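The Town That Drinks From Its Own Hill

The road to Briltcombe climbs for a long time before it shows you anything. Then there is a church, a row of grey houses, and in the wall beside the post office a small iron pipe from which water runs day and night. People stop their cars here. They bring cans, jars and old milk containers, and they wait their turn.

I came first in winter, when I was new in this country and did not know the custom. An old man let me go before him and told me to taste it from the hand. The water had a flavour of stone, a little sweet at the end. In the village of my grandmother, Kļaviņa, we had a well with the same taste, and I stood there longer than was polite.

The spring was walled in by the Sudell family, who owned the mill below the church. Their mill closed long ago, but the stone basin still has their name on it, and below the name a line of text which the frost has eaten. The water comes from the hill called Enmont, where it falls as rain and goes slowly through the limestone.

Sarmīte Zariņš has lived in the house opposite for 21 years. She came to work in the hotel kitchen and stayed when the hotel was sold. From her window she sees the whole queue.

"In July it is thin like a pencil," she told me. "In spring you cannot close your hand around it. I make my soup with it in both seasons and the soup is the same."

She keeps a notebook of the flow, measured with a bucket and the kitchen clock. The older pages are stained by tea. A student from the city copied all of them last year and sent her a printed graph, and it hangs now beside her stove.

Not everyone in Briltcombe drinks from the pipe. The younger families mostly prefer the tap, and the shop sells drinks in plastic bottles to the walkers. Some walkers keep the empty bottle and fill it at the wall before they go up.

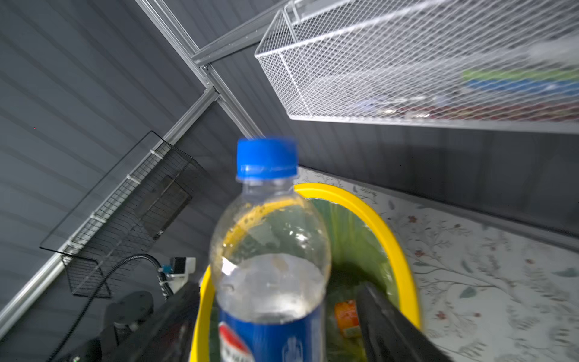
The walk to the source

From the post office take the lane behind the church and follow it to the second gate. The path crosses two fields, often with sheep, and enters the beech wood. It rises 188 metres in all, and the last part is steep and slippery after rain. The source itself is modest: a dark opening between two rocks, some ferns, and the sound of water further inside the hill. Return by the same way, or go down on the mill side, where there is a bench and a long view over the valley.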